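Tillero bench arm: where we've got to by the end of October

Hi both,

You asked for something shorter than last time, so I'll try. The money from Daneck has mostly gone on servos and on my time, and I'm glad to say the arm is back on its table and working through cubes again!

The big job was the wiring. When Si-woo Han took the arm over from me in the summer, the gripper kept dropping out halfway through a run, and we'd both decided it was the servo. We bought a new one (that's on the first invoice), fitted it, and got exactly the same fault. It was a tired connector at the elbow end, where the servo leads tug every time the arm reaches out to the far side of the mat. I've remade that connector and left the leads with a lot more slack than before. They look a bit of a tangle, I know, but every time I tie them down neatly they pull again -- so loose they stay until I've found some decent clips.

Next was the height. Hiếu Cao spotted that the jaws were coming down too low and catching the rim of the tray on the way in, so we've redone the zero position on all the joints and raised the approach by 5 mm. The mat had been creeping across the table too, and I now check where it's sitting before each session, and the tray after it. Dull, but it takes no time and it's saved us a lot of grief.

As for results, we ran 154 picks after the repair and the gripper didn't drop out at all. We did lose 2 cubes over the side in that lot, both when I'd nudged the tray with my sleeve and not put it back properly. My fault, not the arm's.

On money, we've spent almost 975 pounds of the parts budget. The Zein bracket was dearer than I'd quoted you, sorry, and the spare servo we didn't need is going in the drawer for when we do. I don't expect to ask for more before the spring.

Still to do: the clips, a proper look at the base (there's a little play in it when the arm swings round fast), and writing up the start-up checks so that Gunditz can run it without ringing me at teatime. Si-woo has a first draft of those and I've promised to read it.
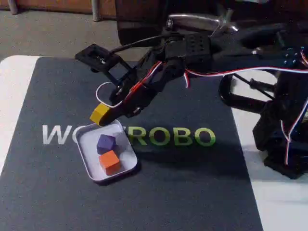
I'd like to do the base before we hand anything over to Gunditz, so if you can let me have the workshop for a couple of mornings, I'll strip it down, tighten it all up and run the same set of picks again to compare. Let me know which mornings suit and I'll fit round you.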